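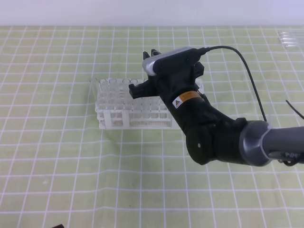
Natnael Teshome

Our town wants to close the water testing counter at the Getau branch library and send everyone to the county lab in Orkden. I think that's a mistake.

The counter costs little to run. You bring in a jar from your well, pay $5, and get a sheet of numbers back the next week. The Orkden lab charges $14 and is open 8 hours a week, all of them while most people are at work. For a family with one car, that settles it. They won't test.

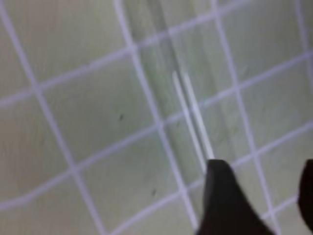 Hammad Malik wrote to me that the lab's results are better and that a cheap test can leave people feeling safer than they should. He has a point. The counter can't find everything, and a bad reading there should always go to the lab for a second look.

But most of the 200 households on wells out here have no reading at all. A simple test done every year tells you when something has changed - and a change is what you need to know about first.
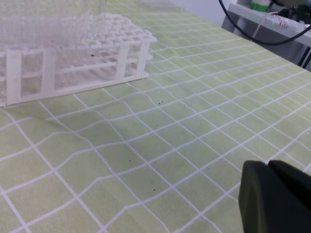

A rack for test tubes.

The council says it will look at the question again in October. I'd like it to keep the counter open for one more year and put up a notice about it at the post office. I only learned of it from a neighbor, after years of drinking from the same well.
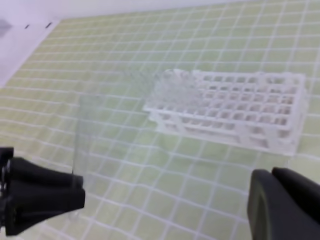 If few people come after that, close it. The town would at least have asked them first.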